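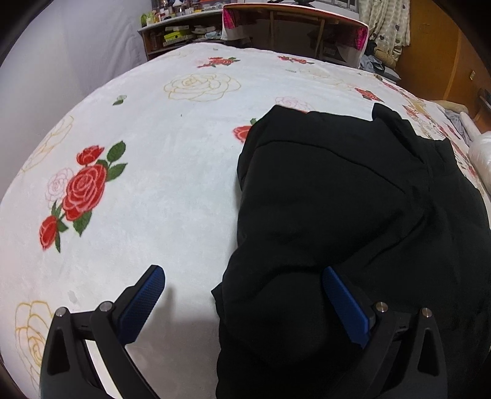

Clothing strand: progress to the end of February

The Clandham home support project now has 30 households signed up, against a target of 40. Work in bedrooms has gone faster than in kitchens. We lay each garment flat on the bed, straighten the sleeves and sort by season.

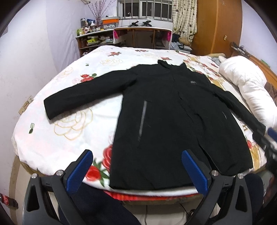 Heavy items take the longest, and they go to the Rothe store until fall. So far 132 bags have been moved.
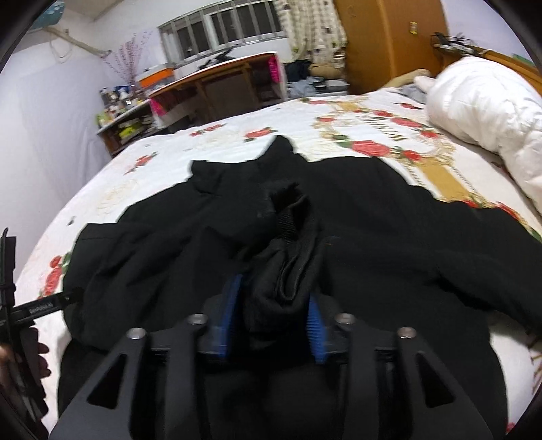
Bedding is the next job. Most homes have no closet space for it, and a thick white quilt piled on the bed leaves less room for sorting coats. We would like to buy storage bags — the quote from Sornard is $2000.
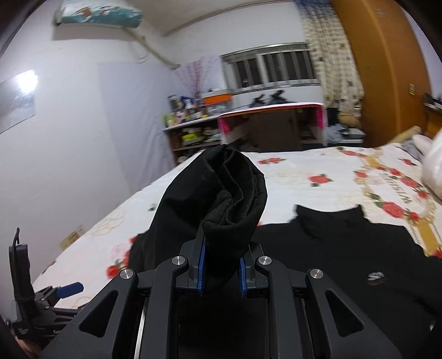 Rosalinda Villanueva will run the Saturday visits from next month. We ask that the unspent travel money be moved to storage.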